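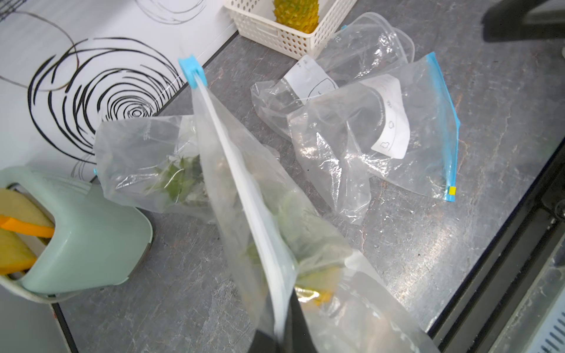 2 min read

4. Setting the crisper drawers

Your Dametti refrigerator has two crisper drawers with separate humidity sliders. Allow 3 hours after first switching on before loading either drawer.

1. Wipe the drawers with a damp cloth and dry them.
2. Slide each drawer onto its runners until it clicks.
3. For leafy vegetables, move the slider to HIGH.
4. For apples, pears and stone fruit, move the slider to LOW.
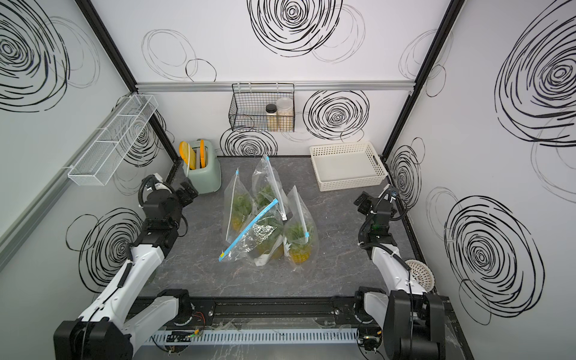 5. Bag greens before storing them. Leave a small gap in the seal if the leaves were rinsed.
6. Load the heaviest items at the back.

Note: Some fogging on the drawer lid is normal at HIGH. If water pools, lower the slider one notch and check again the next day.

CAUTION: Do not wash the drawers in water hotter than 40 °C. The plastic may warp and the drawer will not close. 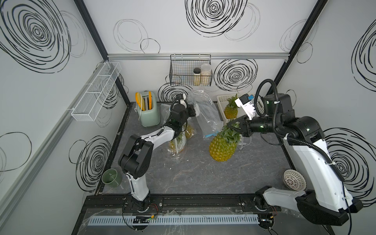 7. Empty and clean both drawers monthly. Check the rear drain for bits of leaf.

Replacement runners are sold in pairs through Cordier service centres. Quote the model number inside the door.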